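Home | Projects | Reports | Contact
Print this page | E-mail this page

Vellmont kitchen tasks: progress to 4/9/22
Harpreet McIntyre, for Brastelex

The July plan promised a robot that could put drinks away. We have 19 usable demonstrations, all driven by remote control. 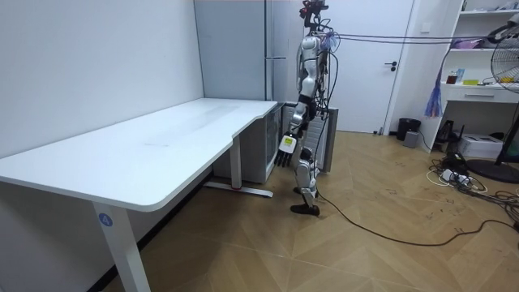 Yu does most of the driving and has asked for a better chair. Three runs were thrown out for operator sneezing.

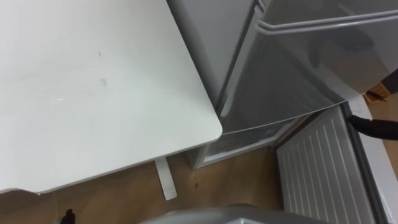 Walking up to the fridge was meant to be the easy part of the budget.

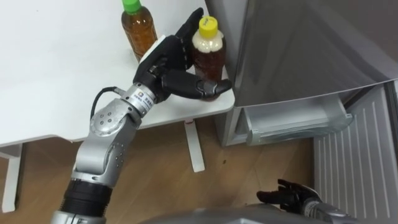 Grasping is ahead of schedule, a phrase I have waited all year to type. Next: new gloves from Maveo.

Contact | © Vellmont | Back to top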